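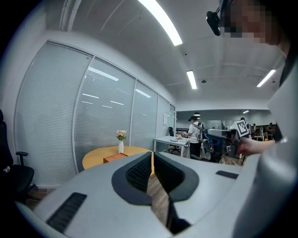
July
By Shalini Tomar

Questions about the handheld gripper recall

Since we wrote to everybody who has one of our Tanoli handheld grippers, the post bag has been very full indeed, and I'm grateful to all of you who took the trouble to write. Gualtiero Fabbri on the repair bench has helped me with the technical bits, and any clumsiness in the explaining is mine.

What went wrong?
The short version is that the trigger can stick. Inside the handle there is a little return spring, and on one batch it was made slightly too soft, so after a good deal of use it no longer pulls the trigger all the way home. The fingers then stay partly closed after you have let go. On a quiet day that's a nuisance and you drop your pencil pot. The trouble is that the gripper goes on reporting that it is open, so your recording says one thing while the fingers are doing another, and any robot taught from that recording will learn the wrong habit.

Was anybody hurt?
One person had a pinched finger, at our own Sarutton office on a Thursday, and it was sore for the rest of the afternoon (there were biscuits). We have had no other reports of injury, but a pinch is a pinch and we would much prefer you to stop using an affected gripper today than wait for the post.

How do I know whether mine is affected?
Turn it over and look for the batch number on the underside of the handle. If it is 173, yours is one of them, and please put it away. We sent out 1,316 grippers from that batch. Any other number is fine, as far as we have been able to find, and we have gone through the older ones quite carefully.

I can't read the number. It's rubbed off!
You are in good company, I'm afraid, as the ink was never our finest hour. Squeeze the trigger fully and let it go slowly, 12 times over, with nothing between the fingers. If they stop short of fully open even once, treat it as affected. If they behave every time but you still can't make out the number, send it in anyway and we'll look at it for you.

Can I fit the new spring myself?
Please don't, kind as it is of you to offer. The spring sits under tension behind the trigger plate and it likes to leave the handle at some speed. Gualtiero has a small clamp for the job and wears glasses while he does it. The bench work takes him 2 hours, including the testing afterwards, and there is no charge for it or for the postage.

What about the recordings I've already made?
This is the question I've had most often, and I'm sorry to say there isn't a single answer. Many will be perfectly good. The Roveck viewer now has a check which compares the finger position in the video with the figure the trigger gave, and puts a flag on any stretch where they disagree. Do run it before you train anything. If a robot has already been trained on recordings from an affected gripper, keep it at its lowest speed, with someone beside the stop button, until you've done the check.

Does it affect the headset or the printed markers?
No, neither of them. You needn't send those back, and in fact it makes our unpacking easier if you keep them with you.

Where do I send it?
To the Prititz workshop, using the label that came with our letter. If the label has gone astray, write to us and I'll pop another one in the post. Please put a note in the box with your name and a telephone number, and tape the trigger down so it can't be squeezed on the journey.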